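mollora-chores – README

Wrist camera recordings of kitchen and shop chores, one arm, parallel gripper. Put together to answer a plain question we kept arguing over at lunch: can a machine do the dull stuff yet? Short version – some of it, slowly, with a person standing by.

Maintainers: Tadeo Mansilla, Seo-ah Byun
Last edit: 2019-04-19
Status: usable, still moving. Pin your copy.

What's in it

1104 episodes total. 875 with the arm driven by a person, the rest are the policy running by itself. Every episode has wrist video, joint positions, gripper width and a short text note from whoever was on shift. Notes are uneven. Barnabás writes paragraphs, Valeriano writes "ok".

Chores so far:
wipe a counter
scrub a tray
put utensils back in a drawer
sort fasteners into bins (Gondmont shop, different table and lighting)
fold a dish towel – started, see below

Getting it

Run fetch.sh from the top folder, then unpack.py. Needs 300 GB free before you start, the script does not check. If the download stalls kill it and rerun, it picks up at the last finished chunk. Old Ultora loader still works but reads gripper width upside down (0 = open). Use the new one.

Can it do chores

Counter wiping: yes if nothing is on the counter. Sorting: fine on bolts, bad on washers, they lie flat and the fingers skate over them. Drawer: gets the utensil there, closes the drawer on it about as often as not. Towel: no. Policy grabs two layers and calls it done.

Tray scrubbing is the one people ask about. Reaching the brush is easy. Holding it so the bristles stay down when you push is the hard part, handle rolls in the fingers and then you are scrubbing with the side. A person fixes that without noticeing. Policy pushes harder.

Do not read the success column as "ready for a kitchen". It means the person on shift ticked a box. Aidan reticked the scrubbing ones with a stricter rule, see success_strict.

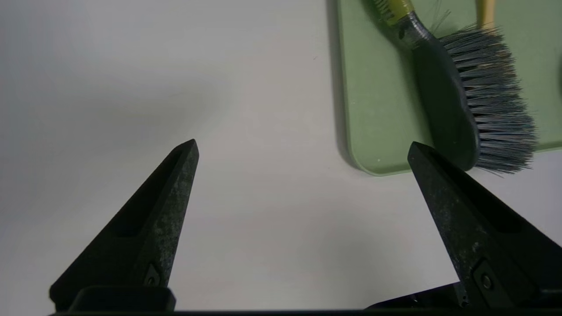 Category: Tools / Scrubbing

Gripper open, brush lying diagonally on the pale green tray, white table. Gray bristles, dark handle. Label names in this category: brush, tray, table, other. Anything only partly in view goes under other, even if you can guess it.

Tray edge is low contrast against the white in some lighting, so edge masks wobble. Loose bristles are not masked seperately.

Known problems

Camera clock drifts against the joint log, worst on long episodes. sync.py fixes most of it.
Episode 2170 is a duplicate id, skip it. Ids have gaps, they don't match the total.
Boström shop audio was dropped, will not come back.

Next

More towel episodes in June if the Gondmont table is free. Bug reports to Seo-ah, with the episode id please.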